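About Pronilano Football Club

Pronilano Football Club is a community soccer club based in Lerdale. We field junior, youth, women's, men's and over-35s teams in the district competition, and we run a small futsal program over summer. The club has 630 registered players this season and plays its home matches at Yilma Park, where we have two full-size pitches and a half-size training pitch behind the clubrooms.

The club started as a single men's side made up of workers from the Cerell cannery. They played in borrowed cannery colours, which is where our green and cream strip comes from. The first junior teams were added four years later. When the cannery closed, the club took over the lease on the ground and has held it ever since. Our record home crowd is 1,111, set at a district cup semi-final that we lost on penalties.

Junior football is the largest part of what we do. Players from under-6 to under-11 play in small-sided games with no ladders and no finals. From under-12 up, teams are graded in February after three trial sessions. Grading is done by coaches from outside the age group, and parents are told the outcome by email. Every junior coach holds at least a community-level coaching certificate, and the club pays for the course. 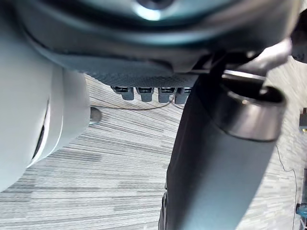

Senior training is held two nights a week at Yilma Park, with the first squad session starting at 6.30 pm. The men's and women's first teams share the main pitch and swap ends halfway through the season. Match balls, bibs and goalkeeping gloves for juniors are supplied, but senior players buy their own boots and shin pads. Members who help with set-up should learn what plugs in where. Where several dark connectors sit side by side in one row, like the four hanging under the grey panel, check with the ground manager before pulling any of them out. The canteen opens an hour before the first kick-off and closes at half-time of the last match.

Our women's side entered the district league with 14 players and now has a reserve team and an under-16 girls' squad beneath it. The first team has won the league twice. The men's firsts play in Division Two after going down last season.

Junior registration is $300, which covers insurance, the playing shirt and end-of-season trophies. Seniors pay more because of referee fees, and the current rate is on the registration page. Families with three or more children playing get a discount on the third and later registrations. Payment plans are available on request. Registrations open in January and close when teams are full.

The clubrooms can be hired outside the season. The main room is licensed for 117 people and has a kitchen, a bar fridge and a covered deck facing the main pitch.

Print this page
E-mail this page

Related pages
Registration and fees
Fixtures and results
Junior grading policy
Finding Yilma Park
Summer futsal at Lerdale
Clubroom hire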